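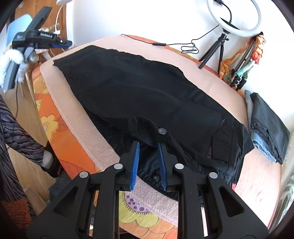 Advance-fee fraud

Advance-fee fraud is a form of deception in which the victim is persuaded to pay a sum of money in the expectation of receiving something of greater value later. The promised benefit may be an inheritance, a loan, a job abroad, a lottery prize or a share in a business deal. Once the first payment has been made, further charges usually follow, and the benefit is never delivered.

Method

The first contact is normally made by letter, email, telephone or social media message. The sender often claims to be a lawyer, bank officer or relative of someone who has died. A fee is then requested to cover tax, transfer costs or paperwork. Early fees tend to be small. Later ones rise, and each is presented as the last obstacle before release of the funds.

Copied letterheads, forged certificates and false websites are commonly used. Payment is usually sought by methods that are hard to reverse, such as wire transfer, gift cards or digital currency.

Variants

In loan fraud, the victim is told that a loan has been approved but that insurance or a deposit must be paid first. In employment fraud, the charge is said to be for a visa, training or a medical check. Romance fraud follows a similar course – trust is built over weeks or months before any money is mentioned.

Recovery fraud is aimed at people who have already lost money. The offender poses as an investigator or solicitor and offers to trace the missing funds for a fee. Lists of earlier victims are sold between groups for this purpose.

The Milurora case

The Milurora scheme operated from rented offices in Utthorpe and the neighbouring town of Urell. It offered shares in a shipping contract that did not exist, and asked investors for a release fee of 20 per cent. Police identified 26 victims in 7 countries. Five people were charged with conspiracy to defraud and money laundering, and all were convicted. Part of the money had passed through a shell company registered as Samuel Holdings, whose accounts were frozen before the trial.

Enforcement

Investigation is often slow, as the offender, the victim and the bank account may each be in a different country. Extradition depends on treaties between the states concerned, and some requests are refused or take years to settle. Under-reporting is a further difficulty, and many cases come to notice only when a bank queries an unusual transfer.

See also

Identity theft
Money laundering
Mutual legal assistance
Wire fraud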